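Matching dish sets are a waste. Bought eight plates when I moved to Lorkirville, all white, all boring. Two left by July. Didnt miss them.
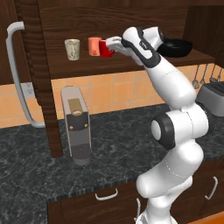

Secondhand is better – cheaper, and you never have to match a chip. Ayane Fukuda says guests notice. Let them! A red mug on the same dark wood shelf as a cream cup with a faded greenish pattern looks fine to me. Better then eight of anything. Buy the odd one.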